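Home | Programs | Student Projects | Gallery | Contact
Print this page | E-mail this page

Two-Arm Handling Project

The Vorton course in applied automation is open to second-year students and is directed by Keith Kershaw. Participants work in teams of four at a shared bench, under the supervision of Imad Geagea.

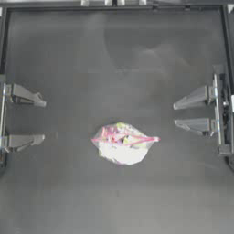 Teams prepare a written handling plan before each session – approach, grip and release. Soft packaging receives particular attention in the course, and items such as a knotted clear plastic bag with pink straws inside are difficult to model in advance. Plans are reviewed on Tuesday by Tarek Hegazy.

The cloth exercise forms the second unit of the course and is assessed separately.
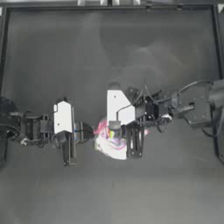

Printed cloth held between the two grippers, Unit 2.

Final reports are due in August and should be submitted to Rachid El Fassi, Room 412.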